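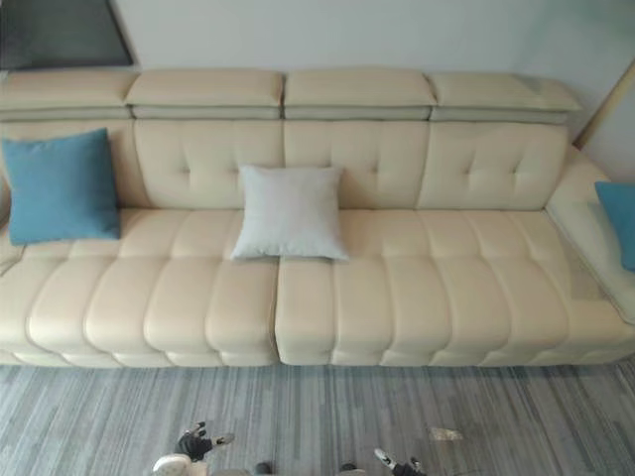
Weekly check, living room robot, Kurkadbridge flat

I go through this before the first run, usually at 8 a.m. with coffee. Comments are mine, so ignore the grumbling.

1. Floor in front of the sofa
Small stuff on the carpet: FAIL. A black thing with white tips lying on its side, a round white one, a few more further along, plus a whitish scrap over to the right. Pick up the lot before you hit start. The brush roll on this unit will take anything that size and then sulk — ask me how I know.

2. Carpet
Striped, flat, no turned-up corners last time I walked it. OK. Rug mode stays on.

3. Cushions
Two teal and one pale, all up on the sofa. OK. If one ends up on the floor the robot shoves it around until it times out.

4. Sofa front
The padded lip hangs over the base and stops just above the carpet. I keep a no-go strip in the Druvumine map there so the bumper doesn't rub the cream leather. Strip still saved: OK.

5. Brushes and wheels
Main roll is at 163 hours and I swap it at 186, so not yet. Cut hair off both end caps. Left wheel had thread in it again! Pulled it with tweezers, spins freely now.

6. Filter and bin
Tapped out, seal wiped. OK. There are 2 spare filters in the Urasex box under the sink.

7. Sensors and dock
Wiped the cliff sensors with a dry cloth (please, no spray). Dock contacts were a bit dull, so I rubbed them with a pencil eraser. Battery was showing 70 percent when I lifted it off, and I'd like it full before a whole-room run.

Still to do: clear item 1, put it back on charge, then one pass with me watching. Mahasneh still owe us a side brush from the November order.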